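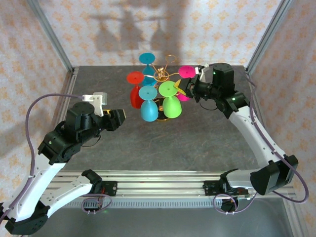
Robot chores – your questions

Home | Kitchen | Shop floor | FAQ | Contact
Search this site Go

Can a robot put glasses away yet?
Sort of. Slowly. Plastic ones on a rack, yes, on a good day. We wouldn't hand one the crystal.

Why is it hard?
Thin stems, round feet, wire loops. Grip a bit off and the foot misses the loop. Then theres the mess – things tipped over, lying on thier side.
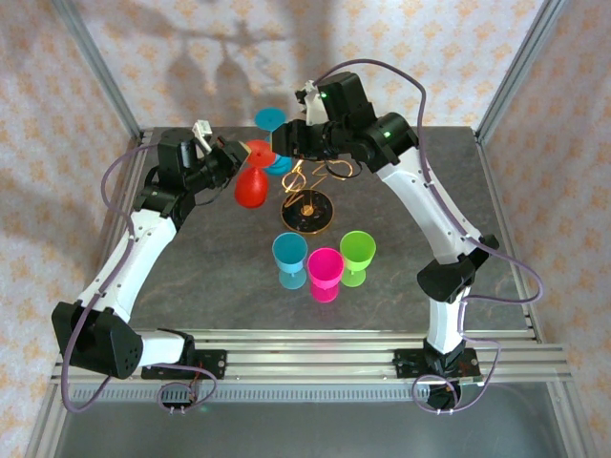 Wine glasses, some up, some down.

Do you need two arms?
Helps a lot. One arm can steady the rack, the other hangs.
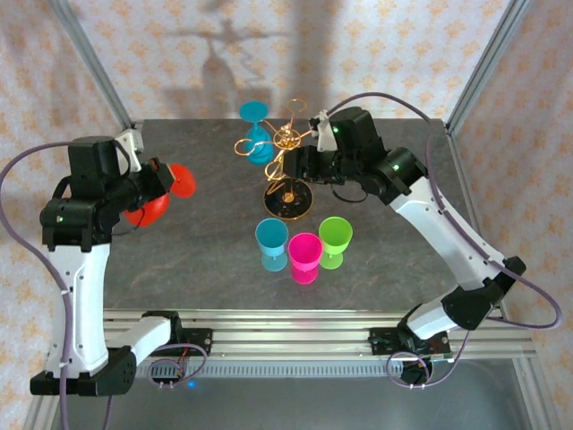
One arm can do it too, just expect more retries and a heavier rack.

And in a shop or cafe?
Same jobs, less patience. Staff at Waklow still hang 70 glasses by hand at closing. Ask again next year.

Updated Feb 27, 2026

Related
Folding towels: the Rinditz trial
Shelf stacking at Pirner
Can it load a dishwasher?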